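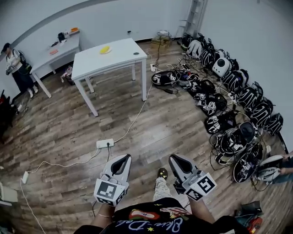 Figure 1. Room layout with the centre table and the longer table at the wall.

Table Layout and Floor Cables in a Shared Practice Room
Rosário Aguiar, Priltville, 2022-03-21

1. Purpose

The report looks at how two white tables are placed in a shared room and how their position affects clearing, walking and the use of mains power. It forms part of the Calto module on small workspaces. Method and terms follow the Ortner course notes.

2. Room and furniture

The floor is wood laminate in grey and brown tones and the walls are white. The centre table is rectangular and stands on four slim legs. It can be reached from every side. The second table is longer and narrower and stands against the wall, so the rear edge is hard to reach and things tend to stay there. In Figure 1 the centre table carries a yellow plate and little else, while the wall table holds more, including an orange plate near its front edge. A small bag is stored beneath it.

3. Power and cables

A white power strip lies on the open floor, with a white cord running towards the centre table. This is the main fault of the layout. The free passage between strip and table was measured at 213 cm, but the cord crosses part of it and the usable width is smaller. Bags left along the side of the room narrow it again.

4. Clearing task

Each session consisted of clearing one table and setting it again. Thirteen sessions were logged in March, with a total working time of 2196 seconds. Start and stop were called out loud by the person at the table.

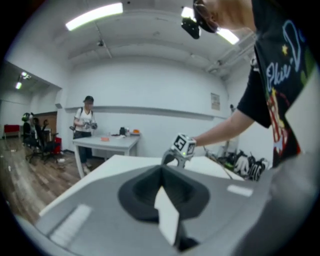 Clearing the centre table took less time than clearing the wall table in all but two sessions. The difference is put down to reach — at the wall table a person has to lean across or walk round to one end. Small items were the slowest to collect at both tables.

5. Changes proposed

The power strip should be fixed along the wall and the cord led to the centre table under a floor cover. The wall table should be pulled forward by about 40 cm. Bags should go on hooks. The Parico storage sheet lists a suitable rail, but the wall fixing has not been checked.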